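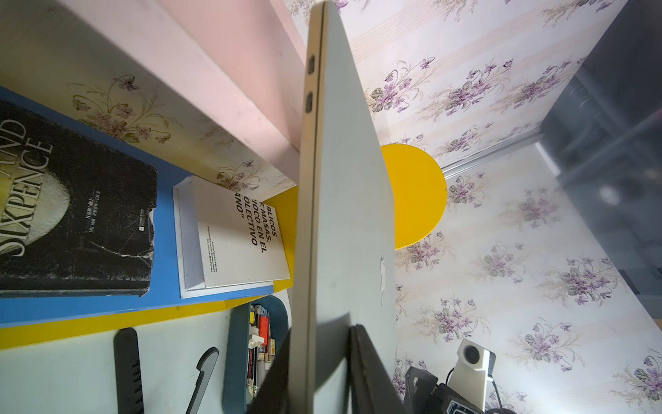

Unit 3: Shared Study Desks and Open Shelving

Course handout, Learning Spaces and Collections Care
Prepared by Hanan Sfeir
Issued 20th January

Purpose of the unit

This unit deals with the ordinary upkeep of a study desk that is used by many people in turn and stands beside or beneath open shelving. Participants should read it before the practical session and bring it with them. It assumes familiarity with the shelf-check procedure in Unit 2.

Scope

The procedures apply to the 174 desks on the Grirkia campus and to the reading room at Tian. Desks in staff offices are excluded, as are the locked carrels, which have their own inspection sheet.

Laptops

A closed laptop may be stored flat or on its edge. Edge storage saves desk space but calls for a firm support on both sides. The machine should be fully shut down before it is stood upright, and the charging cable must be unplugged and coiled separately. Where the ports are on the side of the casing, that side should face up or outward so that dust does not collect in the openings.

Old labels and tape are to be removed from the casing before a new asset label is applied. Lift the corner with a fingernail or a plastic card. Remaining adhesive may be wiped with a lightly dampened cloth; solvents and metal scrapers are not permitted. Labels are never placed over a vent or a port.

Books on desk shelving

Coloured shelving is used in both locations to help readers return items to the correct bay. The colour identifies the bay only and carries no subject meaning. Books in different languages are shelved together, and participants should not separate them when tidying.

Paperbacks displayed with the cover facing out need a back support, or the spine will bow over time. Hardcovers with scuffed boards may remain in use. Where the edge of a cover is torn or frayed, the book is placed in the Cusora repair tray with a slip stating the title and the position of the damage. Adhesive tape must not be used as a temporary repair.

Small items

Rulers, clips and hand tools are returned to the desk tray at the end of each sitting. A ruler left projecting over the edge of the desk is easily knocked to the floor and should be moved in. Items without an owner's name are held at the service counter for two weeks.

Records

Each inspection is entered in the Grastis register under the desk number. More than 354 entries were made last year, many of them lacking the initials of the person responsible. Incomplete entries will be returned for correction.

Preparation for the practical session

Read the sections on laptops and books. Choose one shared desk in your own workplace, note its condition under the headings used above, and bring the completed sheet to the session. Sheets should be no longer than one page.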